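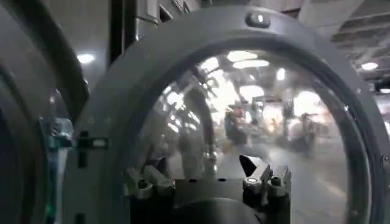 Taking a group to the Galunis open day: is it worth the trip?

I help run a social club for retired people and we've been offered places at the robot open day at Galunis in June. There would be 18 of us, the eldest being 69, and all quite good walkers. Only a couple have ever worked in a factory, and I'd hate to drag everyone over there to stand behind a rope listening to sums about payloads. Has anyone been? Is there somewhere to sit, and do they let you near the machines at all? We'd be coming by minibus from Skindau, so I'd like to know about parking too. Thank you so much in advance, you were all lovely about the canal trip.

Posted by skindau_teapot

Oh do go! I went last year with my sister-in-law, who only came for the lunch, and I couldn't get her out of the place. They split you into parties of six and each party gets its own guide, so you can ask whatever silly thing comes into your head (I asked if the arm ever got tired, and the young man was very sweet about it). You stand quite close during the gripper demonstration, behind a yellow line, and they do it slowly and then again at full speed. My advice is to get the 10 o'clock slot, when the guides are fresh and you aren't queuing for the loos. There are chairs in the talk room but hardly any on the shop floor, so if anybody has a bad hip, ring ahead and they'll put some stools out. Parking is round the back by the Druvier warehouse, and a minibus fits easily if you go past the first gate. Wear flat shoes with closed toes, they did turn a lady away in sandals. And have the cheese scones!

Posted by Quintero Lane Gardener

Went a while back. Good but loud. They had around 2000 people through over the whole open day so book early. Not sure about minibuses, we got the train.

Posted by bolt_and_washer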